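Two grippers, one bin, and a whole lot of picking

I've been promising a gripper comparison since April, so here goes. Same KUKA arm, same gray bin, same box of random stuff, and two very different hands on the end. I ran each one for 100 picks and wrote everything down in a notebook that now has coffee on it.
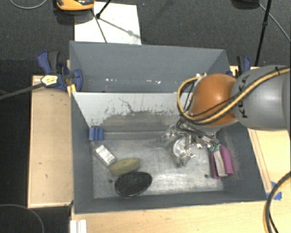 The two contenders

First up is the Tavano, a linkage gripper with angular metal fingertips. It's heavy, it's fussy about its wiring, and it took me most of an evening to get it mounted because the adapter plate I'd ordered was drilled for a different bolt circle (my fault, I read the wrong column on the drawing). Once it was on, though, wow, it's a nice solid thing. Zero wobble.

The other one is the Clakmont, which is a soft three-finger hand with rubbery pads. It weighs next to nothing and the setup was five screws and one plug. I wanted to love it!

What I picked

Small stuff, mostly. I like a mix of shapes that don't have much in common: a little blue ridged block, a small white box, a couple of rounded things, and a folded purple piece that likes to stand up against the side wall. They all go in the front section of the bin, and the controller gets to choose what to go after. I don't place things by hand between picks, I just let them land where they land.

How it went

The Clakmont was great in the middle of the bin. Anything rounded, no problem, it just sort of hugs it. But near the walls it was a mess. The fingers need room to open, and when they bump the side they fold up and the arm goes back home with nothing. It missed 19 picks, and nearly all of those were wall or corner picks.

The Tavano missed eight. It can get those skinny tips down along the wall, and that's where it won the whole thing for me. It did squeeze the white box harder than I'd like, so I turned the force down a couple of times and after that I stopped worrying about it. The dark oval was its worst item by far. The tips kept sliding off the rim, and I never really found a setting I was happy with.

A note on cables

Please leave a big loose loop at the wrist. My first try was way too tight and the arm pulled a connector halfway out on a long reach. I also switched from the Jacobs controller to the Hemasside partway through setup (before any of the counted picks, don't worry) because the Jacobs kept dropping the gripper signal every few minutes. I still don't know why. My log file has 3,578 lines in it and most of them are the same warning.

So which one am I keeping on?

The Tavano, for now. If you only handle round or squishy things in a big open tray, get the Clakmont and save your back. My bin has walls and my parts love to sit against them, so that pretty much decides it.

Next I want to try the Clakmont again with the shorter fingers, which are on back order. I'll post the numbers when they show up.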